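Gallery: the Statetti wrist kit at work

Filippos Chatzigeorgiou wore the Farker loaner set for 4 days so that the rest of us could have opinions about it. The kit is two printed bands, two sensor modules and more cable than anyone asked for. It records hand movement for people who would like a robot to do their desk chores, eventually.
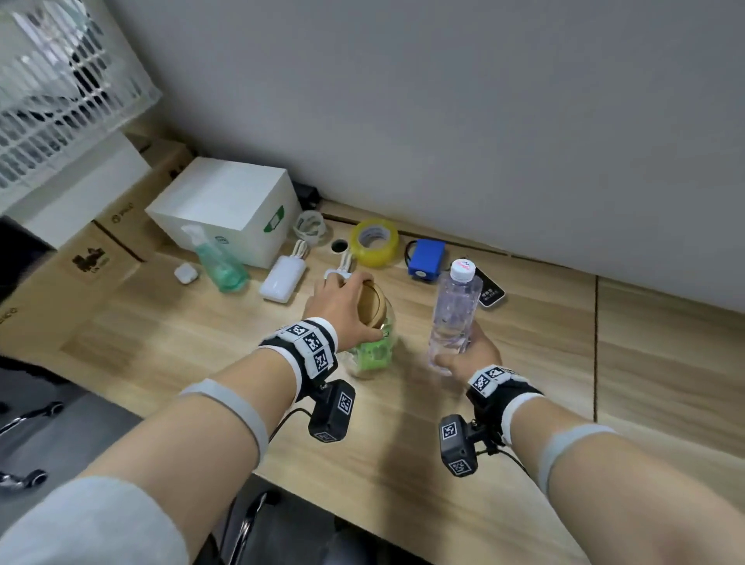 *Left hand on the gold lid, right hand on the water bottle. The black modules ride under the wrists, each with its own cable.*

The bands go on in a minute – the elastic straps take longer, and they have views about sleeves. Setup wants 6 calibration poses, one of which is basically a shrug. Farker rents the set by the week, and the next batch ships in October.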